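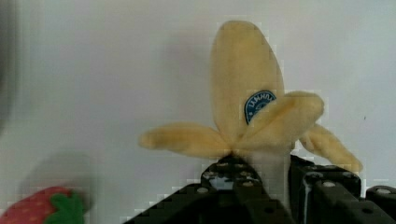 How do you sort out a mixed bin of play food and real kitchen stuff?

Asked by Maribeth Javier, 2019-10-09

Hello everyone! I run a little play corner for my two grandkids, and over the years it has turned into a mishmash. There's a plush banana with the peel hanging down in flaps (it has one of those little dark blue stickers like a real one), and then there are plates, a colander and a ketchup bottle that wandered over from my own kitchen and never went home. Everything lives in one big Hindatberg bin, and when somebody wants lunch "served" the whole lot gets dumped on the rug. I would love to have it in order before the family comes in November. Do you sort by color, by what it is, or by who plays with it? And how do I wash the soft things?

3 answers

Jafri
Hi Maribeth, what a sweet thing to do for them! I'd sort by what it is, and I'd do it on a bare table with plenty of elbow room. Put the plates down first and let the small stuff land on top of them for the time being.
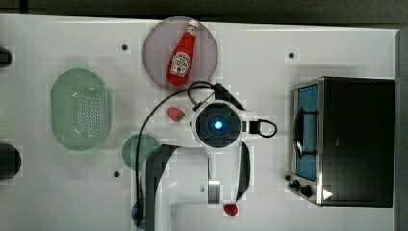 Once it's all spread out like that you can make your piles — soft toys, dishes, and anything that belongs back in the real kitchen. I like shallow baskets better than one deep bin, and mine are the small Trultberg ones, up to 7 on a shelf if you squeeze. Kids put things back when they can see where they go (well, mine do on a good day). Oh, and a colander makes a very nice bowl for play fruit, so you may want to let them keep it.

Drirby
color. done

pat523
I can only help with the washing part. Check the tag first, and if it allows machine washing, tie the plush things into a pillowcase and run them cold on gentle. Ours go over the back of a chair to dry and it takes two days, longer if it's damp out, so don't leave it until the night before your company comes. I'd take the ketchup back to the kitchen too. We had one squeezed out onto a sofa cushion and I still keep that cushion turned over.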